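About Plerncombe

Plerncombe is a small coffee roaster and supplier. We roast at one site, on Cairns Street, and deliver to offices, cafes and schools in the Grullberg area. Higinio Pacheco started the business with one used roaster and 13 customers. He still runs the roasting side and tastes every batch before it is packed.

Today we supply 116 regular accounts. Most take our house blend, Pronia, which is a medium roast sold whole or ground. We also carry a decaf and, from May each year, a lighter summer roast. 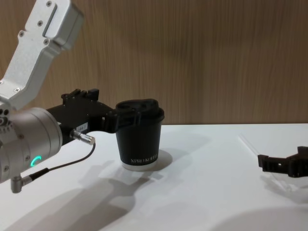
Orders placed by noon go out the next working day. There is no contract and no minimum order – you can change or stop a delivery by phone or email.

We buy green coffee through two importers and list the farm or co-op on each bag where we have it. Wholesale price sheets are available on request.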